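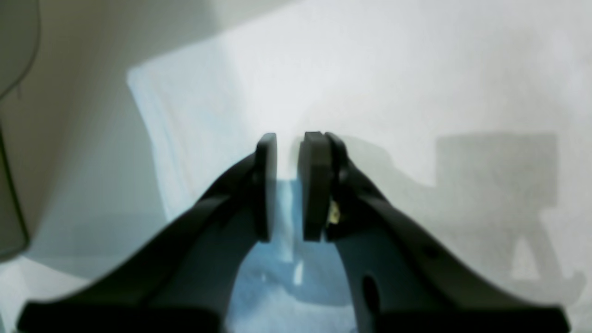 Dobrar camisetas sem perder a tarde

5 de maio, por Taner Saraç

Pesquisar neste blog
Digite e tecle Enter

Em abril resolvi tirar tudo do armário e dobrar de novo. Comecei pelas camisetas porque são o que mais tenho e o que mais fica embolado. Deu 29, contando as de dormir. Duas foram para o saco de panos de limpeza.

O método é simples. Estico a peça numa superfície plana com a estampa para baixo, aliso com a mão do meio para as pontas e dobro as laterais até o centro. As mangas voltam para trás. Depois dobro ao meio e mais uma vez. Se a malha for grossa, como a de moletom, paro na primeira dobra, senão o pacote não fica em pé na gaveta.

As brancas dão mais trabalho. Mostram qualquer vinco e qualquer mancha, e eu só percebo quando abro a peça debaixo de luz boa.

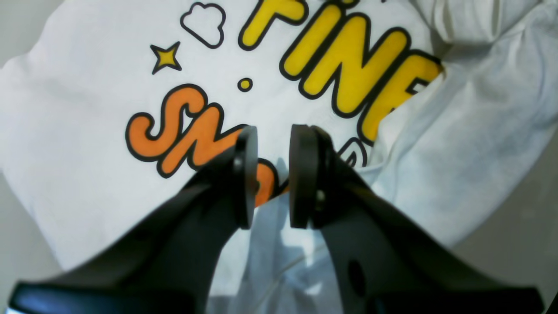
Estampa grande também pede cuidado. Aquelas letras gordas, amarelas e laranja, com contorno preto, marcam se a dobra ficar muito tempo no mesmo lugar. Eu mudo a linha da dobra a cada lavagem e não passo o ferro por cima do desenho. Passo pelo avesso, em temperatura baixa, e deixo esfriar antes de guardar.

A Şükran Şimşekoğlu me sugeriu enrolar em vez de dobrar. Testei numa gaveta por cinco dias. Cabe mais, mas as golas saíram tortas e voltei ao jeito antigo. Para mala ainda enrolo.

Comprei dois divisores da Omance para a gaveta de baixo. Um ficou um pouco curto e calcei com papelão. Resolve.

Falta a parte dos lençóis, que continuam num monte em cima da cadeira. O de elástico eu nunca consegui deixar quadrado.
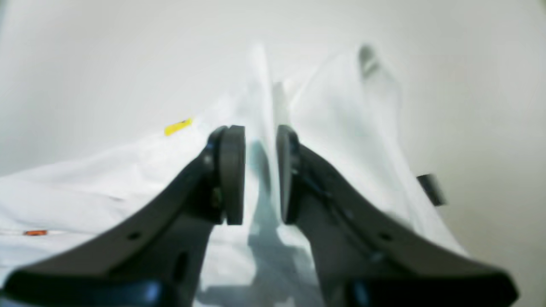
Dá para guardar camiseta branca junto com as coloridas?

Eu guardo separado. Se estiver tudo bem seco não deve manchar, mas uma peça escura nova ainda pode soltar tinta, então espero umas lavagens antes de misturar.

Contato | © Taner Saraç | Voltar ao topo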